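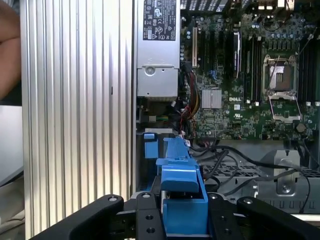 A drive caddy, also called a drive carrier or drive bracket, is a removable holder that keeps a hard disk or solid-state drive in its place inside a desktop computer. In tower cases it is most often a moulded plastic part that slides into a metal bay and is held there by a latch. Many makers give the caddy a bright colour so that it stands out from the parts that are not meant to be moved. The blue caddy in an opened Dell tower, with a rounded, glossy latch tab across its middle, follows this pattern, and a second blue piece can be seen in the drive bay recess near it. Caddies of this type are found in office and home computers, and differ from the lockable trays used in servers, which are reached from the front of the machine.

Design

The usual caddy is a shallow frame open on one side. Short pins along the inner edges fit the screw holes of the drive, and the plastic flexes enough for the drive to be pressed in without a screwdriver. Older caddies were made of folded steel and needed four screws.

The latch may be a pair of side tabs squeezed together between finger and thumb, or a single tab that is pushed or lifted. The connectors are normally left clear of the caddy, so that the data and power cables can be fitted once the drive is in its bay. Some caddies have a channel moulded along the edge for the cable.

Colour

There is no common standard for the colour of caddies and latches. Blue, green and purple are all met with. In many cases the same colour is carried over to other parts that the user may handle, such as the release latch of the case and the tabs of the expansion slots. In her handbook on computer repair, Teresa Vieira calls these parts "touch points" and advises beginners to look for them before reaching for any tool.
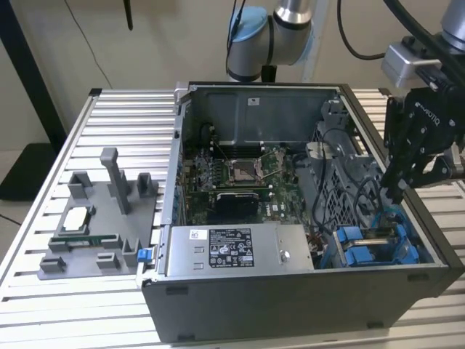 Removal

The computer is shut down, unplugged and laid on its side, and the side panel is taken off. The data and power cables are pulled from the drive by their plugs. The latch is then released and the caddy is drawn straight out of the bay. In compact towers the caddy may lie close to the power supply, and a cable crossing the bay has to be moved aside first.

Refitting is done in the reverse order. The caddy should slide in with light pressure and click when the latch catches. If it stops short, the usual cause is a pin that has slipped out of its hole in the drive.

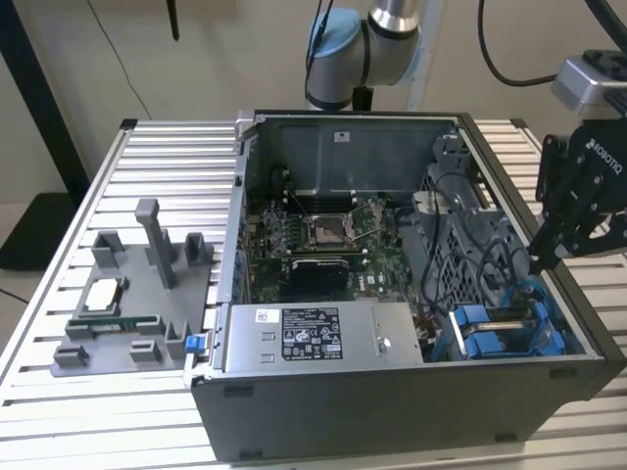

A latch that has lost its spring can let the drive rattle, and the caddy is then replaced whole. Spare caddies are sold by part number, and those for different case sizes are seldom interchangeable even when they look alike.

Reuse and recycling

Caddies are often lost when computers are passed on, as the drive is taken out for wiping and the caddy goes with it. The Havdale repair workshop, run by Siiri Raudsepp, keeps a stock of 624 caddies sorted into 32 types. Broken ones are put with mixed hard plastics once any metal pins have been pulled out.

See also

Drive bay
Expansion slot
Computer case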